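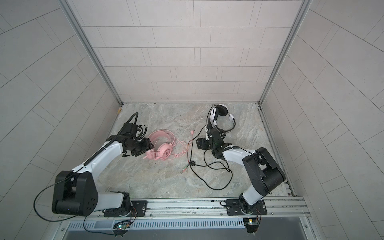 Kyriaki Pappas wrote in last week that her headset leads knot themselves in the drawer every time, and could we please do a page on putting headsets away properly. She has two at home in Barkville and reckons she spends longer on the cords than on the calls.

How to untangle and store corded headsets

2 May 2019 | By the Wiveron home desk
20 shares | 4 comments

You need a clear, flat surface, a soft cloth and 2 hook-and-loop ties for each headset. A kitchen bench is fine. Skip rubber bands, as they perish and leave a sticky mark.

Untangling

Unplug everything first and lay the headsets down with a bit of space between them. If two cords have crossed, lift one headset clear and leave the other where it is. Hold it by the headband or the ear cup, never by the cord.

Find the plug end. On a computer headset this is often a pair of plugs, green for sound and pink for the microphone. A pink cord with a pink plug can be hard to follow, so do the other colour first.

Feed the plugs back through the loops one at a time. Don't pull. A loose tangle will usually open if you spread it out flat with your fingers, but a tight one needs to be worked from the middle. If there are two plugs, keep them together so the split doesn't run further up the cord.

Wiping down

Wipe the cord from the ear cup to the plugs with a barely damp cloth, then dry it. Do the ear cups and the inside of the headband as well. Let the pads air before they go away.

Coiling

Start at the headset end. Make loops as wide as your hand and let the cord turn the way it wants to – if it fights you, give it a half twist and carry on. Put one tie around the coil near the ear cup and the other near the plugs. Wrapping the cord around the headband looks neat but it strains the join at the cup.

Storing

Lay each headset in its own tray or bag with the coil inside the headband. Kyriaki bought a divided tray from Kourkoulas, and a shoebox with a cardboard divider does the same job. Hooks are all right for the headset, as long as the coil isn't left hanging by its own weight.

Sign up for the Wiveron newsletter. You can unsubscribe at any time.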